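Notebook – Pallura shelf work, August, entry 17

Started 9:40. Rewriting the handling rules for restocking demonstrations before the next batch goes to Baert. The draft we've been using says "place items neatly", and three of us read that three different ways when we labelled the same clips.

Soft packs first, as they cause most of the arguments. Tomato ketchup in spouted stand-up pouches, carried to the shelf in a grey plastic basket.
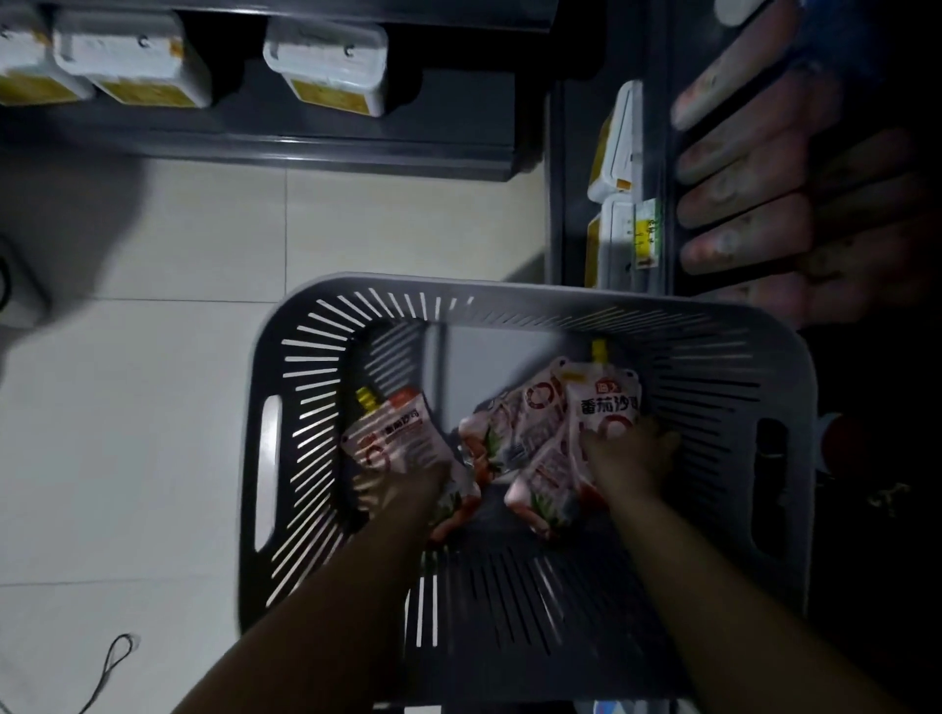 Rule 4 (picking) now reads: separate the pouch from its neighbours before lifting. Hold the body, never the cap. A pick starts at first contact with the pouch that ends up being lifted, so touching or shifting others in the pile is logged as "arrange" and doesn't count as a failed pick. Mallau had been scoring those as failures, which would explain why their numbers and ours never matched.

Basket position: on the floor, close to the shelf, handles left and right. Cables to be kept out of the area where the operator kneels or steps. That one is already in the site safety sheet but I've copied it in so it gets read.

Of the 3206 clips in the current set, 262 were flagged under the old wording. I went through almost 50 of them before lunch and most are label disagreements with nothing wrong in the handling. Will do the rest once rule 5 is settled.

Rule 5 (placing): base of the pouch on the deck before the grip is released, cap up, front label to the customer. Two-handed placing is allowed, one pouch per hand. Rows fill from the back.
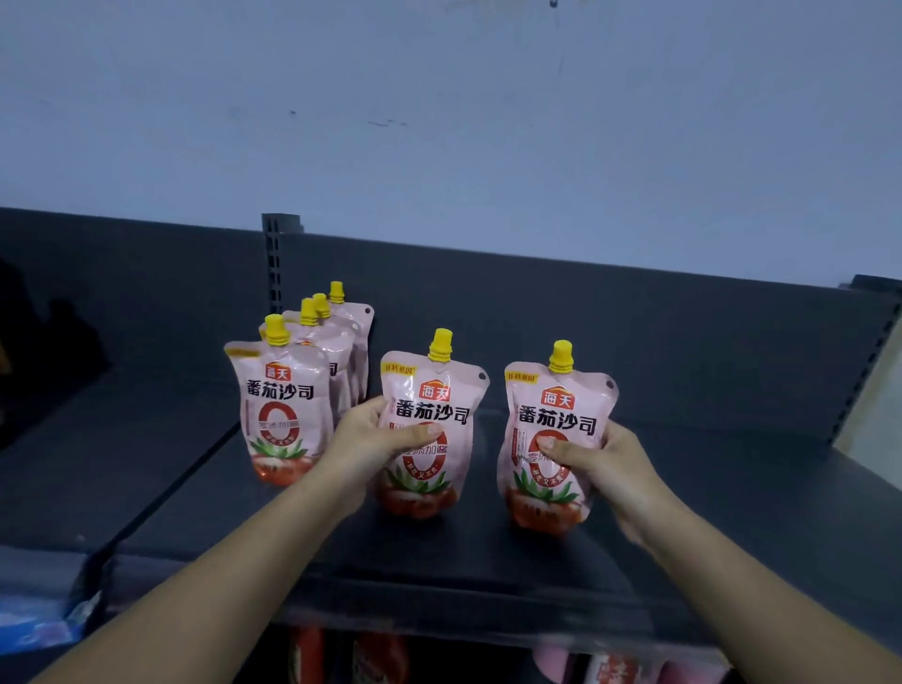 Still open is what counts as upright. Pondisthorpe want an angle in degrees. I don't think anyone can judge that by eye on a bag that slumps, so for now it's "stands unsupported or against the pouch behind it". Leaning on an upright post or the back panel gets a note – still a pass.

Fingers over the label are fine during the hold. Check the facing after release only.

To do: send rules 4 and 5 to Mallau for comment, relabel the remaining flagged clips with 2 people per clip, change "neatly" everywhere else it turns up (rules 7 and 11 at least).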